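Plellesville Home Remedies Corpus
Data card, version 2
Last revised: Tuesday, January 27, 2026

Summary

The Plellesville Home Remedies Corpus is a collection of 556 short texts in which people describe foods, herbs and spices they use for minor complaints such as sore throat, upset stomach and poor sleep. Each text is paired with labels that record the plant or food named, the form in which it is taken, the complaint, and the strength of the health claim being made. The corpus is maintained by Ceditis and distributed through the Zudport repository.

The corpus records what people say about remedies. It does not establish that any remedy is safe or effective, and it must not be used as a source of medical advice.

Contents

texts.csv - one row per text, with an identifier, the text itself and the year of collection
labels.csv - one row per labeled claim, linked to texts.csv by identifier
plants.csv - common names and accepted botanical names
guidelines.txt - the instructions given to annotators

A single text may contain several claims. The longest text permitted is 300 words; longer submissions were shortened by their authors before inclusion.

Collection

Texts were submitted in writing by adult residents of Plellesville and nearby towns. Contributors signed a consent form and were asked to leave out names, addresses and details of diagnosed illness. Over 700 submissions were received. Those that were duplicates, that were copied from published sources, or that concerned prescription drugs were removed.

Turmeric, peppermint, chamomile, garlic and thyme appear often. Coverage of remedies from outside North America and Europe is thin, and users should not treat the corpus as representative of any wider population.

Labeling

Two annotators labeled each text independently. Disagreements were settled by Shahnaz Talukder, who also wrote the guidelines. Claim strength takes one of four values: none, comfort, relief or cure. "Peppermint tea settles my stomach" is labeled relief. "I like thyme tea when I have a cold" is labeled comfort. Statements about cancer, diabetes or heart disease carry an additional flag named serious, whatever their strength.

The form labels follow the Kazlauskienė scheme, reduced to 15 categories. Tea and infusion were merged, as contributors used the two words interchangeably. Syrup and honey mixture remain separate.

Known problems

Common names are ambiguous in places. "Mint" is mapped to the genus unless the text gives more detail, and "sage" is always mapped to the culinary plant. Quantities are kept as written - a spoonful, a pinch, half a mug - and have not been converted.
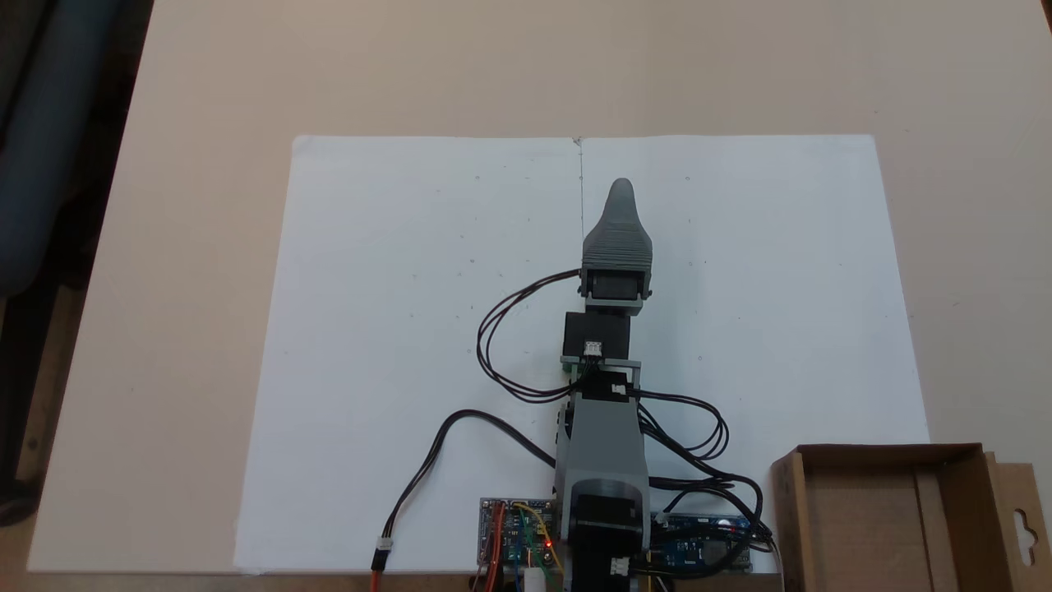
Permitted use

The corpus may be used for research and teaching on health language, claim detection and plant name recognition. Commercial use requires written permission from Ceditis. Products that recommend treatments to the public may not be built on it.

Maintenance

Corrections are reviewed each March. Reports should give the text identifier, the file name and the proposed change. Contributors may withdraw a text at any time, and withdrawn texts are deleted from the next release.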